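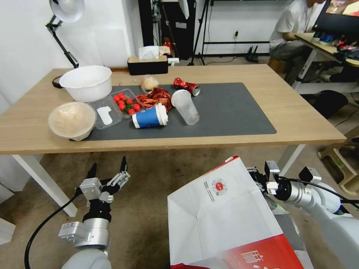
ホーム 読みもの 投稿する ランキング ログイン
読みもの > 短編 > 深夜の台所
カテゴリ:掌編/たべもの/ひとり時間

片づけは四分で終わる。そう決めた。

水曜、夜。ムーリッツの締切まで、あと少し。提出するのは396ページの翻訳、その最後の章。なのに机の上はザリガニだ。赤い。山になってる。誰が買ったのか。私だ。

まず缶。つぶれてる。つぶしたのは私の右手で、理由はない。電話中だった。ウロンの担当が「もう一度だけ直しを」と言って、はい、と答えて、手の中でべこっといった。いい音がした。向こうにも聞こえたとおもう。

つぎ、紙コップ。青いやつ。横になってる。ふたはついてる。起こす。また倒す。袖がひっかかった。もういい、寝てろ。

透明のカップも倒れている。こっちは後まわし。

ミニトマト。緑のへたがついたまま。これは食べられる。一個。もう一個。立ったまま食べるとトマトは早い。噛んで、種がとんで、マットの上、見なかったことにする。

向こうの机では妹がまだ画面を見ている。白いTシャツの背中。こちらを向かない。さっきから一言もない。けんかではない。けんかの手前の、あの、息をそろえない感じ。

「パン、まだあるけど」
返事なし。
「ザリガニも」
返事なし。

母の手紙のことだ。わかってる。レヒティネンの家を売る、と書いてあった。湖まで627歩の、あの家。妹が数えた。七つのとき、ひと夏かけて、毎朝数えなおして、それでも毎朝同じ数になるのがうれしくて、夕飯のたびに言った。私は笑った。笑ったのがよくなかったのかもしれない、いまごろになって。

あの家でもザリガニを食べた。八月。新聞紙をひろげて、庭で。父は殻をむくのが下手で、手ばかり赤くして、身はぜんぶ娘たちの皿にのせた。自分はパンを汁にひたして食べていた。それが好きなんだと言っていた。信じてた。

白いボウル。大きい。からっぽ。殻入れのつもりで出した。二人分のつもりで。

ティッシュを一枚。黒い箱から引く。手をふく。目もふく。順番をまちがえた。しみる。すごくしみる。香辛料、ズルロウの店の、辛口。ばかだ。

「っ、いた」
椅子が鳴った。
「なにやってんの」
「目、さわった」
「手で?」
「てぃっしゅで。ふいたやつで」
「ばかじゃないの」

妹が立ってる。見えないけど、足音でわかる。蛇口。水の音。ぬれたタオルが顔にきた。冷たい。らんぼうだ。そのまましばらく押さえられていた。

「売るの、いやだ」
タオルの外で、妹が言った。
「うん」
「いやだって書いていい? 母さんに」
「書こう。二人で書こう」
「姉ちゃん、締切は」
「ある」
「あるんじゃん」
「あとおよそ二時間ある」

目をあけた。まだにじむ。ザリガニがよけい赤い。妹はもう椅子をひっぱってきて、一匹つかんで、頭をひねっている。下手だ。父に似てる。殻が飛んだ。白いボウルには入らず、原稿のメモの上に落ちた。

片づけは、四分をとっくにすぎた。私は丸い容器のふたをあけ、パンをちぎって、妹のほうに押しやった。
「むこうまで何歩だっけ」
「言わない。また笑うから」
「笑わない」
妹は指をなめて、それから、すこし早口で言った。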